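Fostier Campaign Games: Rulebook and Set-Up Guide
Section 4. Setting up the Schwerdtfeger scenario (winter campaign)

This is the scenario most of our play groups ask for first, and we love it too! It is set in the winter of 1807, on an imaginary stretch of front between the town of Bretness and the Stoltis river, and it gives you everything that made Napoleonic warfare such a headache for the people running it: bad roads, hungry horses, orders that arrive half a day late. Allow an evening for it. If you have only played the training scenarios in Section 3, read the supply rules (Section 6) before you start.

4.1 Before you begin

1. Lay out the winter map with the Stoltis running left to right. The French player sits on the south side.
2. Sort the counters by nationality, then by corps. Infantry are square, cavalry are oblong, and supply wagons have a stripe across the top.
3. Set aside the counters marked with a star. They come in as reinforcements on turn 5.
4. Give each player an order pad and a pencil. All orders are written, even the ones that feel too small to bother with.

Note: The first printing of the map shows the Bretness bridge one hex too far east. If your bridge touches the forest, use the correction sticker on the back cover.

4.2 Placing the armies

5. The Russian player places first: 14 infantry counters anywhere north of the river, no more than two to a hex.
6. The French player then places 17 infantry counters south of the river. At least three must be on the Bretness road.
7. Cavalry goes down last, French first. Cavalry may start on any road hex on its own side, and a clever screen here is worth a whole corps later on.
8. Place one supply wagon behind each corps. A corps without a wagon is out of supply from turn 1.

Caution: Do not look at the weather deck while placing. Shuffle it face down and put the top card on the map edge only when both armies are complete.

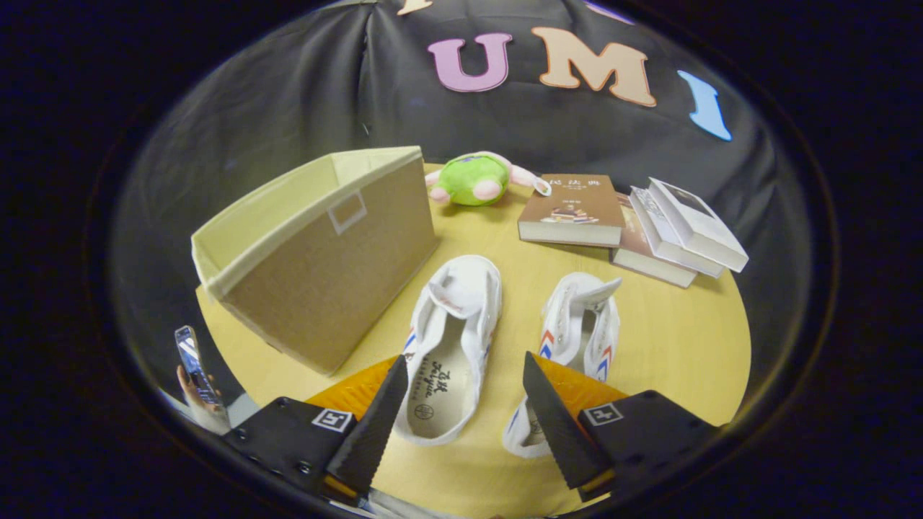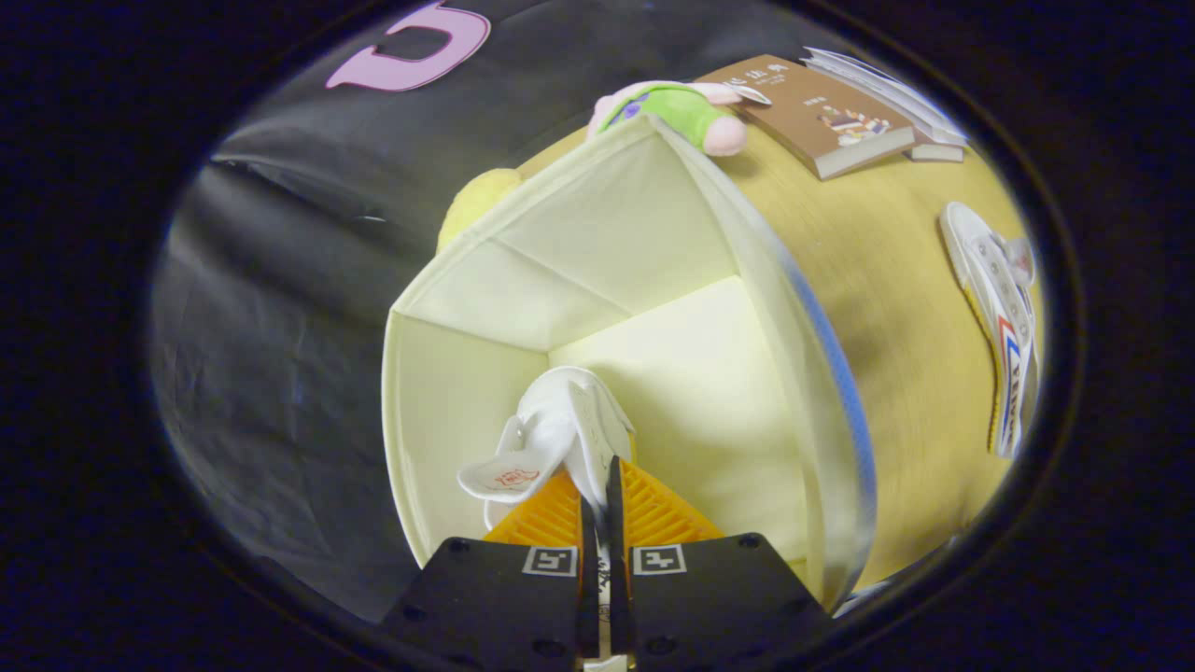

Photos: Sorin Hodžić

4.3 The first turn

9. Turn over the top weather card. Snow halves all movement (round down). Thaw closes every road hex next to the river, and yes, that includes the one you were counting on!
10. Both players write orders at the same time. An order needs a corps name, a destination and a road.
11. Roll one die for each order. On a 1, the messenger is lost and the corps stays where it is. On a 2, the order arrives next turn.
12. Move all corps whose orders got through, French first on odd turns, Russian first on even turns.
13. Resolve combat where opposing counters share a hex, using the table on the inside front cover.

Note: A corps defending behind the frozen Stoltis gets no river bonus. Once a Thaw card has been played the bonus comes back, and the whole northern bank becomes a very different place to fight over.

4.4 Ending and scoring

The scenario ends after turn 18, or at once if either side loses 200 strength points. Score Bretness, the bridge and the two northern villages as printed on the map. A player who holds the bridge with a corps in supply scores it double.

For a shorter game, stop after turn 9 and leave out the starred counters. The Russians have the edge in this version, so newer players may like to take that side.

Rules text revised December 13, 2020. Corrections to the combat table are in Appendix B.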